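Recording a two-arm wire winding task: method notes
Jun 28, 2021 – Viorica Enache

These notes set out how the Clurkau group records demonstrations in which two arms handle a thin wire and a spool. They assume that both arms have been calibrated and that the operator has completed the Radu safety course.

Place the spool on the table within reach of both grippers. Start the fixed camera and the wrist cameras together, and check that their clocks agree. The operator then guides both arms from the leader station. Keep the wire in view of at least one wrist camera – short losses are acceptable, long ones are not. The storage bins stay at the back of the table throughout. 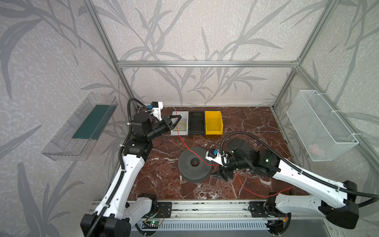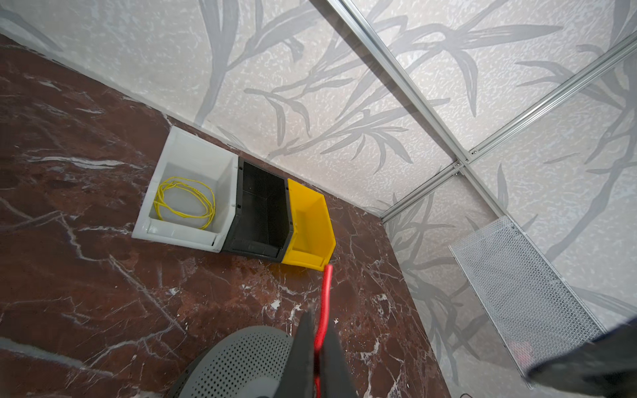
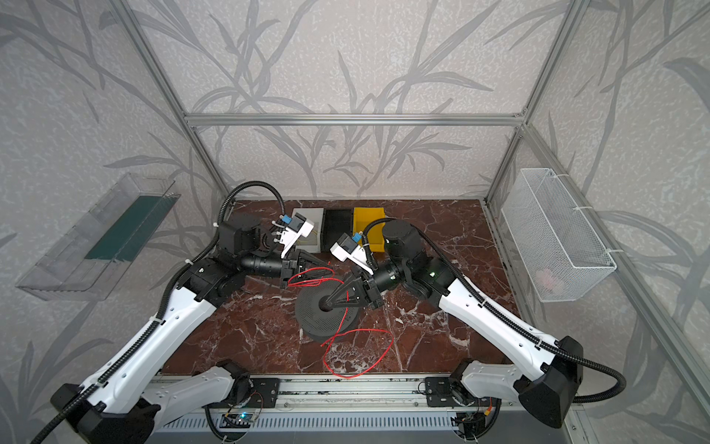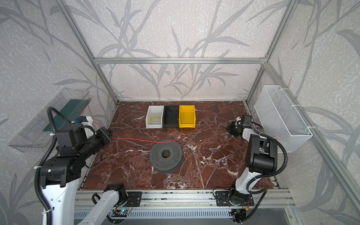

Should failed attempts be deleted?

Keep them. Mark each one as failed in the log and note the step at which it stopped, so that it can be left out of training or used to test the failure detector.

Our February set held 109 attempts, of which 31 were marked as failed. Most failures came at the handover of the wire from one arm to the other. Two operators took part, Bjarke Riis and Ovidiu Husar, and their attempts are stored separately. A policy trained on both sets did better at the handover than a policy trained on either alone.

Before closing a session, copy the log to the Drirkstead server and enter the operator's initials. Requests for access should be sent to Ionuț Stanciu.

Last updated by E. Palomino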